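Living room set, workshop notes, Thursday

Started at 8 with the coffee table, as that's the piece everyone walks past and forgets. The gold line along the apron is the fussy part. I went over it with a dry brush first, then the Tasisel polish on a folded cloth, keeping well off the inlay (the last tin said "safe on gilding" and I still don't believe it). The swag in the middle gets brush only, please! Polish packs into those little tassels and you'll be picking it out with a toothpick until lunch. 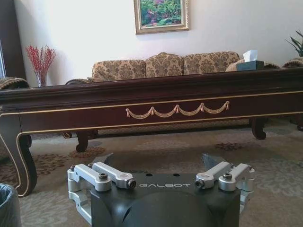

Legs and feet

Same treatment, but work from the scroll up. The gold trim follows the curve all the way down, so a big cloth is useless and a cotton bud is too slow. I ended up with a strip of old T-shirt wrapped over a finger, and that was just right. Allow 11 minutes a leg if you're being careful. I wasn't, on the first one, and had to do it over.

Next was the floor. The rug is lovely with all those big round flowers, but the pattern hides everything, so tidy by hand before anyone gets the vacuum out. Tissues are easy, it's the small dark bits that get you. Used tissues and polishing scraps go in the little black bin, and fold the bag well over the rim or it slides down inside - I've fished it out twice this month. 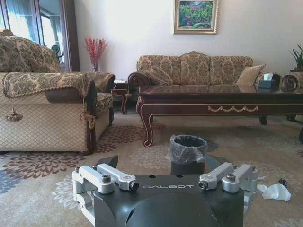
Vacuum on the low setting and go slowly near the armchairs. The tassels on those throws hang low enough to get sucked in, and I do not want to be sewing fringe again. Lift the throw onto the seat, do the edge, put it back.

Speaking of throws, I got the Grustmont quote for cleaning the damask covers and it's 226 for the lot, collected and returned. Skekness wanted over that for the sofa alone. I'd say go with Grustmont, but ask them how they handle the fringe before signing anything.
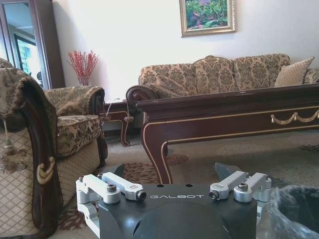

Arms with a cover on them should be checked underneath too, as dust gets in and dulls the wood along the scroll. Shake the covers outside, never over the rug (yes, me, last week).

Still to do: sofa back, second coat on the table top, order 2 more tins from Barrera.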